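Week 3 notes: writing the protest lyric (handout, pls bring to tute)

Updated 6 Jun 2021. Replaces the March version, which had the wrong chord chart stapled to it.

Leftover from last time: refrain vs chorus. A refrain is a line or two that comes back inside the verse, usually at the end of it. A chorus is its own section with its own tune. Lots of work songs only have the refrain. Easier for a crowd to pick up, they sing the one line and hum the rest.

Who is singing?

Decide this before anything else. "I" = one worker, one story. "We" = the whole shift, the whole town. "They" is risky, sounds like a newspaper. You can move from I to we but do it once and do it at a spot people will notice (last verse, or the bridge if you've got one). Going back and forth just muddies it.

Our set text is "Hirkwood Line", 14 verses in the long version, we only use 3. Mill town, mill shuts, the singer stays on. Verse one is all I. The "we" doesn't turn up until the gates are locked, and it lands hard becuase he's been alone up to then. Mark the line where it changes on your copy.

Concrete nouns

Circle every noun in your draft. Justice, freedom, struggle, hope: you get 2 of these per song, no more. Everything else should be something you could drop on your foot or owe money on. Lunch tin. Rent book. Bus fare. The Brarnel songbook has a good one about a strike where the only thing that ever gets named is a kettle, and you know exactly how long they've been out by what's in it. 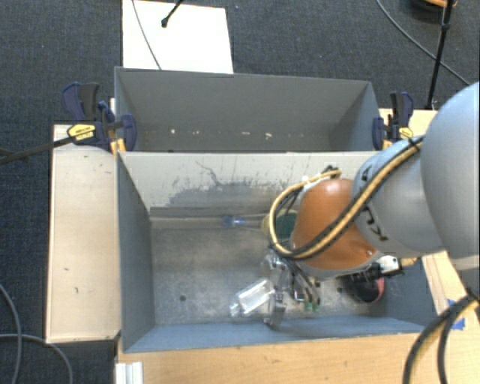 Same goes for numbers. "Two thousand laid off" sings okay, "2,000 workers were made redundant" does not. Say it out loud. If you run out of breath, cut it.

Metre, quickly

Ballad metre = four beats, three beats, four, three. Count beats, not syllables. You can cram extra unstressed syllables in between, singers do it all the time. What you can't do is put the stress on the wrong bit of a word. "Fac-TOR-y" is out. If the rhyme makes you do that, change the rhyme.

Half rhyme is fine. Home / alone, wages / pages / strangers at a stretch. Perfect rhyme all the way down starts to sound like a birthday card, esp. with an angry subject.

Borrowed tunes

Old habit, new words on a tune everybody already has. Fülöp (on the reading list, the short chapter, skip the appendix) calls this "carrying", meaning the old song's mood comes along wether you want it or not. Hymn tune under an eviction lyric: the listener hears both. Use it on purpose. Check the tune is out of copyright if you plan to record.

For next class

- three verses and a refrain, ballad metre, any work or money subject
- one change of pronoun, marked
- read "Plallia Street" and work out who the singer is talking to. There's a clue in verse two, check the tense

Typed please, chords optional. Late drafts go in the tray outside the music office, don't email me the audio, the files are too big and they bounce.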